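# The Pluneck bench arm: a short gallery

Guzmán sells the Pluneck as a bench cell for small workshops that handle cloth, film and other soft goods. The package is the arm, a gripper, a button box and a first day of setup on site. Heriberto Ccori wrote the program used in these pictures, and the settings quoted further down are his.

The material is printed cloth, with a busy pattern on purpose. Plain white cotton is easy for most systems. A print full of strong colour is a harder test, and it is closer to what customers in furnishing and display work put on their benches.

## Coming in over the print

The arm works down on to the cloth from above. Approach speed is set separately from travel speed, so a slow last stretch doesn't hold up the rest of the cycle. The joints are rounded, with no sharp corners facing the operator. 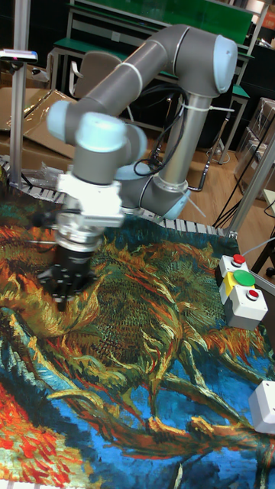 Gastereck wrote in to say that they have had a Pluneck on curtain linings since February and that the slow approach is the setting they change most. Their advice is to save one version for each weight of cloth, as thin voile lifts at a speed that heavy cotton puts up with all day. They would also like a longer lead on the button box.

The longer lead can be ordered, and the box itself stays the same. It takes 30 minutes to swap, and the cell has to be switched off while it is done.

## Working height

Height matters more than grip force with soft goods. Too high and the fingers close on nothing; too low and they push a crease ahead of them. The program holds a height for each part of the bench, and the operator can nudge it up or down in steps without opening the full editor.

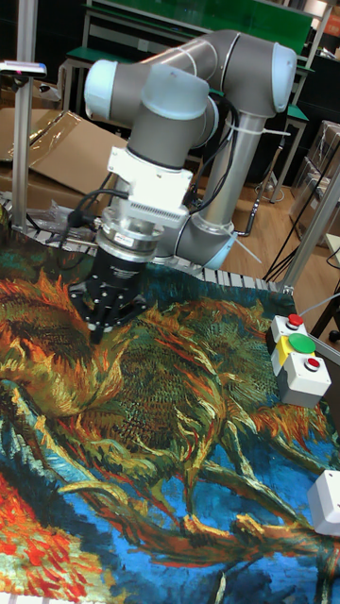

Those nudges are kept when the cell is switched off. A full reset puts back the figures from setup day, and it asks twice before it does so. Up to 107 positions can be stored in one job, which was enough for every pattern we tried. Longer jobs can be split in 2 and run one after the other.

## Button box

The box has a large green button in the middle, with a red one above it and another below. It can sit on the bench within reach or be fixed to a rail. Most people will want it on the right, but the lead can be routed to either side if you ask before setup.

Pulten, who supply the printed test cloths, sell them singly or by the roll. A few slight wrinkles are fine for practice runs. Iron the cloth if you are going to compare one run with another.
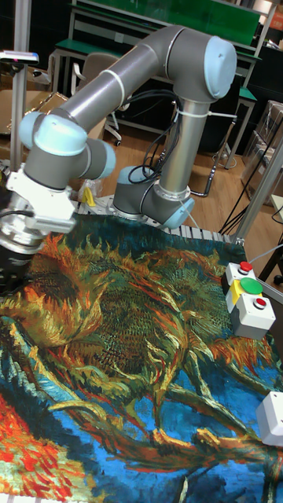

## Ordering and visits

- The cell is built to order. The deposit is 1000 pounds and comes off the final bill.
- Setup includes one job written for your own material. Send a sample of the cloth ahead.
- Demonstrations are held on Saturday mornings at the Guzmán workshop. Bring your own fabric if you can, cut no wider than your bench.
- Spare gripper fingers are sold in pairs and can be fitted with a hex key.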